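ツルツルの机に置いたスプーンをつまむグリッパ、どう選べばいいですか

最終更新:2月

Pirjo Huttunen

こんにちは。自宅の居間で食器並べの自動化をちまちまやっています。アームは卓上サイズの6軸で、これは前から使っているので替える予定なし。悩んでいるのはグリッパと手首のカメラです。

いま手元に平行グリッパが二つあります。ErketenとAlarです。Erketenは指が細くて、指先を数ミリの薄さまで削ってあるタイプ。Alarのほうは指が太めで、ゴムのパッドが貼ってあって、握る力はこっちが断然強いです。ボウルの縁をつかむだけならどっちでも困りませんでした。縁が広いので、上から指を差し込むようにして閉じればだいたい持ち上がります。 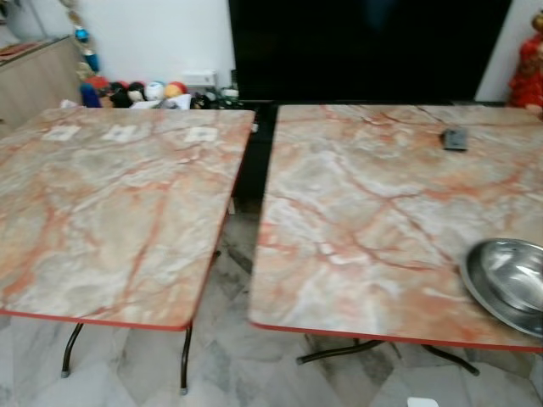

困っているのはスプーンとフォークなんです。長さ165mmのごく普通のスプーンなんですが、柄が机にべったり寝ているので、指が下に入りません。Alarだとパッドの角が柄の上に乗っかってしまって、閉じるとそのままスーッと逃げていきます。机の表面がツヤツヤなのもあって、よく滑る滑る! 見ているぶんには面白いんですけど、5回も続くとさすがにへこみます。Erketenだと柄の両側に指が届くには届くんですが、高さの設定がものすごくシビアで、ちょっと下げすぎると指先が天板をこすってコントローラが過負荷で止まります。ちょっと高いと空振り。その間がぜんぜんないんです。

あとカメラ。手首につけた深度カメラが、ステンレスの内側をまともに測ってくれません。ボウルの底が机より下にあることになっていたりします。しかも天板が大理石風の模様なので、色で切り分けようとすると、模様の筋をスプーンの柄だと言い張ることがあります。
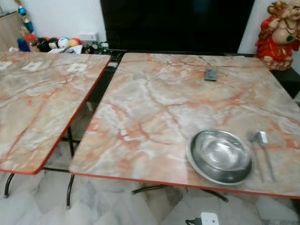

それで、聞きたいのは次のあたりです。

・細い指のErketenをこのまま使い込むのと、Alarの指先だけ作り直すのと、どっちが近道でしょうか
・スプーンは柄をつまむのが普通ですか? すくう部分の縁を狙うほうが楽だったりしますか
・金属の食器と深度カメラの組み合わせ、みなさんどうごまかしていますか

布を敷けば全部解決しそうな気はしているんですが、できれば机はこのままでやりたいです。わがままですみません。

Hao

布を敷きましょう(笑)。うちは敷いてます。ランチョンマット1枚で世界が変わりますよ。

真面目に書くと、Alarは重いもの用だと思います。職場で箱物に使っていて不満はないですが、食器には向いてない気がします。細かい設定は触ったことがないのでわかりません。

Emard

布なしでやりたいという気持ち、わかります。うちも流し台の横でやっているので布が敷けません。長くなりますがご容赦を。

まず指ですが、私ならErketenのままいきます。握る力はスプーンにはほとんど要りません。うちでは3Nまで絞っていて、それで運んでいる途中に落としたことはほぼないです。力が強いほど、指が少しでも斜めに当たったときに横へ弾き飛ばすので、Alarで逃げていくのはそのせいもあると思いますよ。一度、握力を下げて閉じる速度も半分にして試してみてください。それでだめなら指を作り直すしかないですが、まあ正直、細い指を持っているならそっちを使うほうが早いです。

高さがシビアな件は、位置指令だけで下ろしているなら誰がやってもそうなります。コントローラに接触検出かインピーダンス制御のモードがあれば、縦方向だけ柔らかくして、天板に軽く触れるまで下げて、触れたところから2mm上げて閉じる、という順番にするとかなり安定します。机が少し傾いていても平気です。うちの折りたたみ机は端と真ん中で高さが違っていて、固定値でやっていたころは場所ごとに数字を書き換えていました。あれは二度とやりたくない……。

モードがない場合は、指先にバネを仕込むか、薄いシリコンのキャップをかぶせるのでも代わりになります。ただキャップはすぐすり減るし、厚みのぶん柄の横に入りにくくなります。

つまむ場所は柄でいいと思います。ただ、真ん中よりすくう部分に寄せたほうがいいです。重さがそっちに偏っているので、柄の端を持つと持ち上げたときに頭が下がって、指の中でくるっと回ります。フォークも同じです。それと、スプーンは柄の根元が少し浮いている形のものが多いので、そこなら机との間に隙間があって指が楽に入ります。横から覗いてみてください。

カメラについては、深度を信用するのをやめました。何もない机の面を先に測って平面として持っておいて、物の位置はカラー画像で出し、高さはその平面から計算しています。模様を誤検出するのは、何も置いていないときの画像をたくさん学習に入れたらだいぶ減りました。あと照明。光沢のある天板だと、真上の灯りが映り込んだ白い帯も物だと思われます。手首のカメラは近づく途中で画角が変わるので、離れたところで一度、近いところでもう一度撮って、両方で見つかったものだけ信じるようにしています。

グリッパを載せ替えたら、手首カメラの位置合わせもやり直してくださいね。ここを忘れて半日つぶしたことがあります。

Pirjo Huttunen

お二人ともありがとうございます! Haoさん、布は最後の手段として引き出しにしまってあります(笑)。

Emardさんの書き方どおりに、順番に試してみました。まずAlarの握力を下げて、閉じる速度も半分に。確かに前ほど派手には飛ばなくなったんですが、やっぱりパッドの角が柄に乗ってしまうのは同じで、成功したりしなかったりです。ボウルには文句なしなので、大きいもの用にとっておくことにしました。
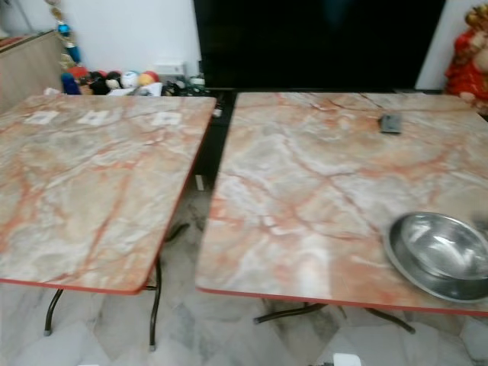

並べた折りたたみ机。ボウルは右の机の手前側

で、Erketenに戻して、縦だけ柔らかくするモードをマニュアルから発掘しました。あったんです、ずっと使っていたのに知りませんでした。触れてから2mm上げて閉じるのをそのまま真似したら、過負荷で止まることがなくなって、拍子抜けするくらい普通につまめます。根元寄りを狙うのも効きました。前は柄の端っこを持っていたので、そりゃ回りますよね。

カメラは机の平面を先に覚えさせる方法に変えました。ボウルの底が地面にめり込む問題はこれでもう気にしなくてよくなりました。模様の誤検出はまだあります。特に筋が密になっているところが苦手みたいで、空の机の画像を角度を変えて撮りためているところです。夕方になると映り込みの具合が変わるので、昼と夜の両方を入れるつもりです。

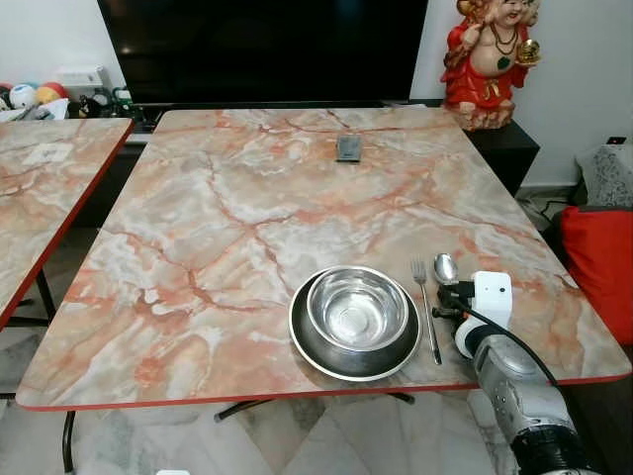 皿とボウルの横、フォークの奥でスプーンをつまんでいるところ

残っているのはフォークです。スプーンと並べて置くと、隣の指がフォークの歯に当たりそうでひやひやします。指を開く幅を必要なぶんだけに絞ればいいのかな、と思っているんですが、絞ると今度は位置ずれの余裕がなくなるんですよね。手首を少し回して斜めから入るのも考え中です。もし並んだカトラリーをうまくさばいている方がいたら、開き幅をどのくらいにしているか教えてもらえるとうれしいです。

Emard

うまくいったようで何よりです。開き幅は、柄の幅に左右数ミリずつ足したくらいにしています。隣が近いときは、奥にあるほうから先に取る順番に固定してしまうのも手ですよ。斜めから入るのはうちでは見送りました。手首のカメラのケーブルが引っ張られるので、やるなら先にケーブルの余りを見ておいてください。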